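# A day out at the Zidivetti bakery, Nollside

28 June 2024
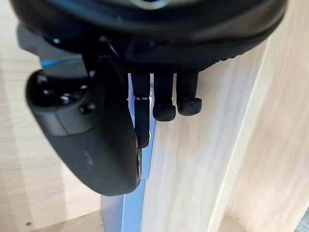

I have been eating Zidivetti almond biscuits since I was small enough to be lifted up to the tin, so when the bakery at Nollside put a card in the post office window saying it would be opening its doors, I had rung my sister before I'd even finished reading it. She couldn't come (her knee again), but she made me promise to write everything down, and this is the result, with apologies to anybody who wanted the short version! The bakery is up the lane behind the church, in two low brick buildings joined by a covered passage, and you smell it well before you find it. Inside, I was struck by how much they still do on wood. There's a bit of wooden surface in my photo, behind the black gripper, and I do find it a friendlier thing to look at than steel. My grandmother's pastry board had a dip in the middle from years of use, and she wouldn't hear of a new one.

We were taken round in groups of 14, and mine was led by Ludmila Tóth, who runs the ovens and has a lovely loud voice, which was just as well with the extractor going. She started us in the flour store. I hadn't expected to spend so long there, but a gentleman from Plistville wanted to know all about protein levels, and she was very patient with him. The short of it is that biscuit flour is softer than bread flour, and if a delivery comes in even a little too strong the biscuits spread less and come out tough. They bake a test tray from every new batch before it goes anywhere near an order.

From there we went through to the mixing room, where the almonds are ground. They do this on the day, never the evening before, and they stop while the meal is still coarse enough to feel between your fingers. We were each given a pinch to try. I must say I'd been grinding mine far too fine all these years, and I have told my sister so, and she says she always thought as much.

The ovens were the part I'd looked forward to most. The older of the two is called Gough, after the man who built the brick base, and it takes a tray of 60 at a time. Radek Sokol was working it that morning. He turns each tray halfway through, by hand, with a cloth over his shoulder that he never seemed to use, and he told us the left side has run hotter than the right since a repair one February. They could have it put right, he said, but everyone has learned it now and he'd only burn things on the wrong side. On a busy day before a holiday they'll turn out 1,000 biscuits before lunch, and I noticed he didn't look especially pleased at the memory.

Then packing, which was quieter and cooler and where a few of us were glad to lean on something. Kuldeep Bhatia showed us how the tins are lined, with the paper folded in from the long sides first and the short ends tucked under. He let us have a go. Mine looked like a parcel that had been sat on. The lady beside me did hers perfectly and was very modest about it, but you could tell she was thrilled.

Tea was served in the yard afterwards, from an urn, with a plate of broken ones going round that emptied faster than it could be filled. If I have one small grumble it's that there were only two benches, and with several older visitors in our group that meant a good deal of polite standing up and sitting down. A few folding chairs would make all the difference another time. The toilets are across the passage and down a step that wants watching.

For anyone thinking of going, entry was £5, which included the tea, and children got in free. There's parking on the verge past the church but it fills up early, and the bus from Plistville stops at the bottom of the lane. Wear flat shoes, as the floor in the oven room is uneven, and leave your cardigan in the car. The shop takes cards, though the machine was being slow. I came away with two tins of the almond and one of the lemon, and the lemon is for my sister if it lasts until I see her.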